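House rules for grippers, revised: the toilet section

Members' newsletter, 6/23/18

Regular readers will remember that in December we promised a short page of good practice for anyone recording household tasks with hand-held grippers. The short page is now 18 pages. Kitchens took up most of it, and drawers took up most of kitchens. What follows is the part people have been asking for, usually in a lowered voice.

The toilet seat is a harder job than it looks on a task list. It is glossy, it is curved, it pivots on a hinge you can't see from half the angles you'd like to work at, and it has a lid that wants to come along for the ride. Furik, who supply the trial sites in Ulesville, asked us to write down how it ought to be done before everybody's habits set. Too late for some of us, but the rules are these.

Start each recording with both grippers open and in view of the head camera. If you begin with one of them behind your back, the first few seconds are no use to anyone.

Markers stay clean and uncovered. No thumbs, no sleeves, no stickers with your initials on (you know who you are).

Lift the seat by its rim, with the pads square to the edge. Do not hook it from underneath and flick. A flick is quick and satisfying and teaches a machine to flick.

Lower it all the way. Letting go at the halfway point counts as a drop and must be logged as a drop, even if it landed quietly and you were pleased with it.

Cables hang free of the bowl. Shoes stay out from under cables.

Five repeats, then move your feet. If you stand in the same spot all afternoon we get a very thorough study of one spot.

Leave the surroundings as you find them. Venter's first set was tidied beforehand to look nice, and the resulting 2,000 clips describe a bathroom that no living person has ever used. Boxes, bottles and spare rolls may stay where they are unless someone is going to trip on them.

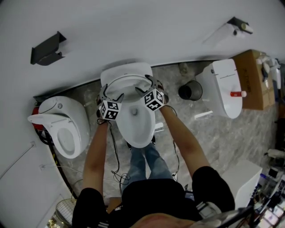
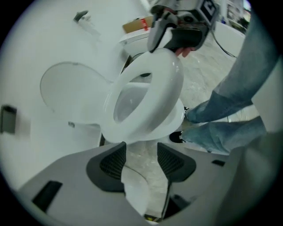

Seat work under the revised rules, from the head and from the hand. 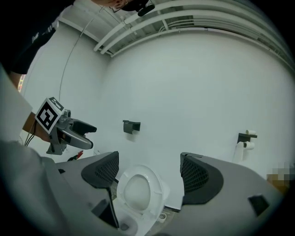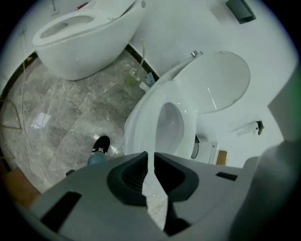
Khanyisile Gumede has written in to object to the five-repeat rule. She thinks it was plucked out of the air, and that by the fifth go most people are only just getting decent at it, so we are moving them on at exactly the wrong moment. She would like ten, with the first two marked as practice and kept anyway, "as nobody at home gets two practice goes either". She also wants to know why the drop log has a box for the cause but no room to write more than a word in it.

The second point is fair and the box will be bigger. On the first, the five did come from somewhere, namely an afternoon at Pludedano when wrists began to complain at the sixth. The grippers aren't heavy until you've held them out in front of you over a toilet for a while. We are willing to try eight with a rest in the middle, and will put it to the next meeting, where it is item 42 on the agenda, after parking.

Two smaller changes. Left-handers may now lead with the left without filling in the variation form, which had been filled in correctly once. And "seat" and "lid" are to be treated as different words in the labels. The lid is the solid one. We had assumed this was common ground.

Comments on the draft to Kojo Dankwa, please, in writing and with the rule you're cross about named at the top. Copies are in the tray by the door at Ulesville. The section on taps comes next, and offers to help with it have so far been few.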